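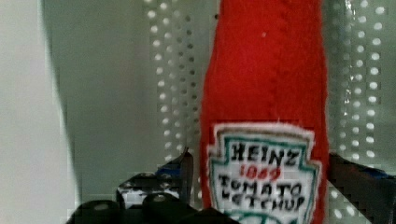

¿Cada cuánto conviene ordenar la cocinita de juguete? En mi casa, cada 2 semanas; si lo dejo más, acabo pisando fresas en el pasillo.

Os cuento cómo lo hago yo, que de orden sé lo justo (¡pero de cocinitas, un rato!). Primero lo saco todo encima de una mesa grande y despejo el suelo, porque lo pequeño rueda que da gusto. Luego junto por familias: platos con platos, ollas y sartenes aparte, y la comida en su propio montón.
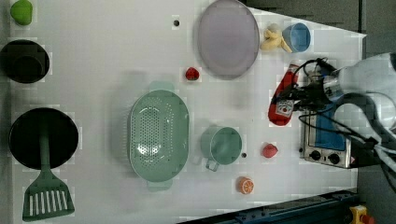 Los platos grandes van al fondo de la caja, tumbados, y encima los cuencos. El colador me sirve de frutero, así el plátano y las naranjas tienen sitio fijo. Para lo demás uso 5 cajas bajas de Stitmont, sin tapa, que las tapas en mi casa desaparecen.
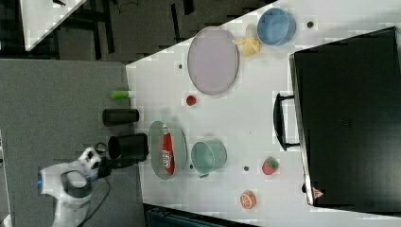
Irnach me escribió en los comentarios que la comida de tela la mete en una funda de almohada con cremallera y a la lavadora, en frío, y que sale perfecta. Yo el bote de kétchup de peluche lo repaso con un rodillo quitapelusas y listo, pero me apunto lo de la funda. 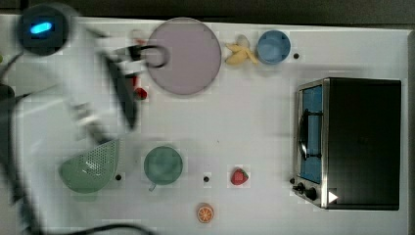
Con el plástico, agua templada, una gota de jabón y a secar boca abajo sobre un trapo. Los cacharros con pilas, ni acercarlos al fregadero: paño apenas húmedo y un pincel viejo para los mandos. En total se me van unos 11 minutos, más lo que tarde en aparecer la dichosa fresa.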